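Fastwood says its snack counter robot can be taught by anyone. The demo raises questions

29/10/2026

Fastwood, which sells two-armed robots to food service companies, says a shift worker with no technical background can teach one of its machines a new packing job in a single afternoon. The company showed the system to trade press and a handful of buyers this week, using a mock snack counter built by its partner Bestus.

The pitch goes like this. A person moves the robot's arms through a job by remote control while the system records every motion. Do that enough times, and the software learns to do the job alone. For the counter task, which means picking out what a customer ordered and putting it in a basket, Fastwood says 75 recordings were enough.

That number deserves a closer look. The 75 recordings cover one order, on one counter, with the stock in set positions. Asked what happens when a shelf is restocked a few inches off, a company representative said the robot "handles normal variation" but did not say what normal means or share any test results. A written summary handed out after the demo gives no success rate either.

Nor is it clear who made the recordings. Fastwood's promotional material talks about cafe staff. At the demo, the company said the operators were its own trained people, and that sessions with outside workers would begin in November. So the claim that anyone can do this rests, for now, on people who do it for a living.

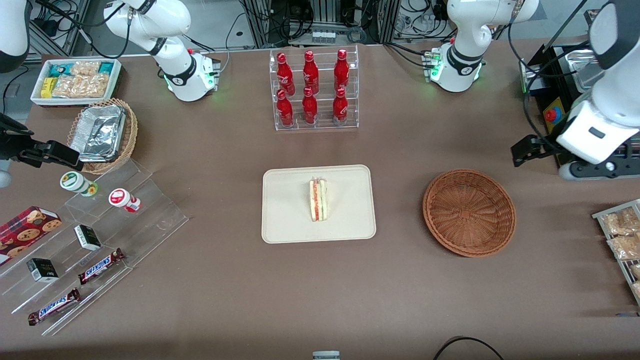
Teaching by remote control has a simple appeal for buyers, who would otherwise pay an engineer to program each move. It also has a known weakness. The robot learns whatever the operator does, including hesitations and clumsy grabs, and it may learn nothing useful about items the operator never touched. A counter makes that a real worry. The plastic-wrapped sandwich standing on its tray has to be held without being crushed, and the Snickers bars lying across the clear stepped rack call for a different approach from the red Coca-Cola bottles at the back, which stand close together on two levels. Both arms end in the same kind of basic tool, a black gripper, so the difference has to come from the training. Fastwood would not say how many of its recordings covered each kind of item.

Visitors were shown two live runs with the robot working on its own. It finished the first. In the second, an operator took over the controls partway through, and the company described this as a planned demonstration of its "assist" feature. Perhaps it was. The printed schedule listed only autonomous runs.

The assist feature matters for the price. Fastwood plans to offer remote help as a paid service, with one operator watching 12 counters at a time from a central office. If the robots rarely get stuck, that could be cheap. If they get stuck often, customers will be paying for a person to work the counter from another building, plus the robot. The company has not published how often help is needed.

Fimance, a consulting firm that advises cafeteria chains and has no stake in the product, said in a note to clients that it would wait. The note calls the teaching method "promising on a bench" but warns that the cost of retraining is missing from Fastwood's sales figures. Menus change, packaging changes, and each change could mean another round of recordings. The firm suggests that buyers ask for a trial of at least 5 weeks with their own products and their own staff at the controls.

One chain is going ahead. Kushnir, which runs staff canteens, has agreed to test the system at two sites. It would not discuss terms, and said only that the robots will work next to existing employees during the trial. Those employees will be asked to make the training recordings. Kushnir did not say whether they will be paid extra for it, or who will own the recordings once the trial is over.

Fastwood said it will release performance data "when it is meaningful to do so" and gave no date.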